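Week 4 – serial position and recall

Reading: Bulik chapter 2, skip the appendix. Slides go up after class, prob by 6 pm.

Last time: encoding vs storage. Today what happens when people learn a list in order and have to give it back.

Primacy – early items recalled well, more rehearsal, makes it into long term memory. Recency – last items, still in short-term store. Middle sags. Draw the curve, label both ends, you'll need it for the March test.

Delay task (counting backward, 19 seconds) kills recency, leaves primacy mostly alone. Know why!

Class data so far: 362 lists scored, 2,954 words recalled correctly. Don't compare across sections yet, section 2 used the longer word set.

Free recall = any order. Serial recall = order matters, scored by postion. People mix these up every year.

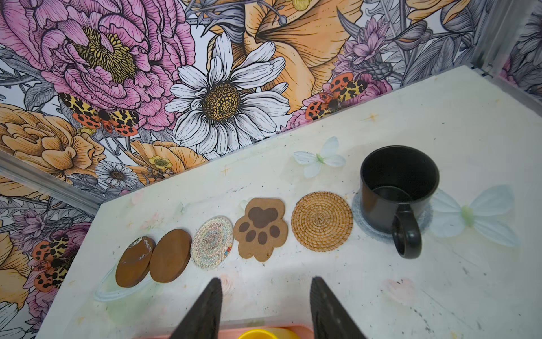 Salma Bouazza

Isolation effect: one item unlike its neighbors gets remembered better, wherever it sits in the row. A mug in a line of coasters, a number in a list of names. Careful if the odd item is also last – then you cant separate it from recency.

For next time: one paragraph on how you would fix that design. Bring it printed.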